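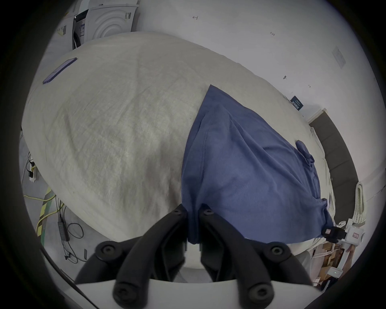
The talk is on court and police briefs, the short items that run in the morning roundup at the Kerinel Courier. A brief is usually written by one person from one piece of paper, and it goes out with less checking than anything else we publish. The habit I want to start with is keeping to what you have. A blue T-shirt is spread out on a bed, a bit wrinkled, with one sleeve bunched up. I can write that. If I write that it was left there in a hurry, I need someone to tell me so. Most of the trouble we get into with arrests comes from that second sort of sentence.

(Give the title again for people coming in late: Short Items, Long Memory. Kiran Joshi, briefs desk. Notes dated February 16, 2023, so anything about court forms may have changed.)

Where the items come from. The police log arrives overnight. The court list arrives before the first hearing. Then there is the feed from Fomum, which pulls in releases from the fire district, the county and the hospitals, and strips out the formatting. It also strips out bold and strikethrough. Twice last year a release came in with a line struck out and reached us looking like normal text. So open the original whenever there is a name in it.

The length limit is 74 words. I didn't pick it. It is what fits on a phone screen without the reader having to tap, and it came with the redesign. You can work with it, but something has to go, and what usually goes is the attribution. Please cut anything else first. Cut the street number, cut the time, cut the officer's rank. "According to police" costs three words and it stays.

Arrested, charged, convicted. I'll spend a while on this because people new to the desk mix them up, and so do people who have been here for years.

Arrested means taken into custody. There may never be a charge. "Arrested on suspicion of" is all right in some papers. Our rule is to say "arrested" and then say what police said they were investigating.

Charged means a prosecutor has filed something. Get the filing, or get a clerk to read it to you. Do not take the charge from the arrest report. The two often differ, and the filing is the one that counts.

Convicted means a plea or a verdict. A plea deal to a lesser count is a conviction on the lesser count only. The headline has to match the lesser count, even when the original charge is the one people remember.

(Pause here for questions. Someone will ask about juveniles. Answer: we don't name them, ask Hammad Malik if a case has been moved to adult court.)

The Cordeiro item. This is the one I use for training and I have the family's permission to talk about it. In March of the year before last we ran a brief saying that a man named Cordeiro had been arrested after a fight outside a bar. The log had his surname and an age. The writer looked the surname up, found a man with a roofing business and the right age, and added the business to the brief. It was the wrong man. The two are not related.

The brief was up for 12 minutes before the roofer's daughter called. In that time it had gone out in the email edition, and we can't take that back. We corrected the page, sent a correction by email, and ran one in print. He lost a job over it anyway, an office building for Brurnance, who told him they would wait and see. I went out to talk to him that week. He was polite about it, and he had printed the email.

What we changed after that. One, no detail about a person goes into a brief unless it comes from the same document as the name. Two, if the document doesn't have a full name with a middle initial or a home town, we run the item without a name. Three, a second person reads any brief with a name in it, out loud, against the document. It sounds slow. It takes less time than making coffee.

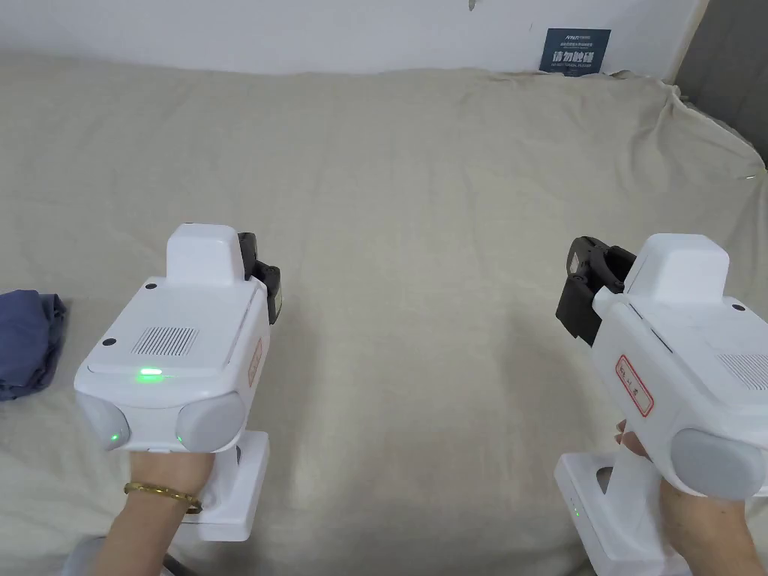

The reading out loud is the part people skip, so a few words on how to do it. The writer reads the brief. The checker holds the document and looks only at the document. If the checker is looking at the brief, they will see what they expect to see. Stop at each fact. If the fact isn't on the page, it comes out, and you don't argue over it at that point. You can put it back later with a phone call.

If you are alone on the early shift, call the night editor. Hammad has agreed to be woken up for this. He has been woken up for it and has not complained, at least to me.

Well-known people. The same rules apply. When a singer or a ballplayer gets a ticket passing through the county, we get the item from four other outlets before we get it from the log, and each one has an extra detail. One has what he shouted, one has what he was drinking. If we didn't get it from police or a court paper, it is credited to whoever did report it, by name, in the sentence where it appears. "Reportedly" by itself doesn't tell the reader anything. Leave it out.

Watch the verbs too. "Launched into," "lashed out," "went on a rampage." Those belong to people who were there. "Said" and "shouted" are enough, and "shouted" should be in the report.

Follow-up. This is our weakest area and I would like to hear how other desks handle it. A brief about an arrest stays on the site and comes up when anyone searches the name. The dismissal, if there is one, gets filed months later on a form we don't see. I went through a batch of old named items last fall with a clerk at the courthouse. In 17 of them the charge had been dropped and our page still said nothing about it.

What we do now is keep a sheet. Every named arrest goes on it with the case number. On the first working day of the month, whoever is on briefs looks up the open ones. When a case ends, a line goes at the top of the old item saying how it ended, and the headline is changed if it needs it. We don't delete items. We have had requests to, and there is a written policy, which I can send to anyone who wants it.

(If time is short, skip the next part.)

Photos on briefs. No booking photos on anything under 74 words, and in practice that means none at all. A picture gets remembered after the text is forgotten, and there isn't room to put it in context. Use a courthouse exterior or no picture. Check that the courthouse is the right one. The old county building is still in our photo folder and has been offices for years.

Handouts are by the door: the checking sheet, the list of terms with the clerk's notes, and a blank copy of the case sheet. The email on the last slide goes to the desk, so if I'm off someone else will answer it.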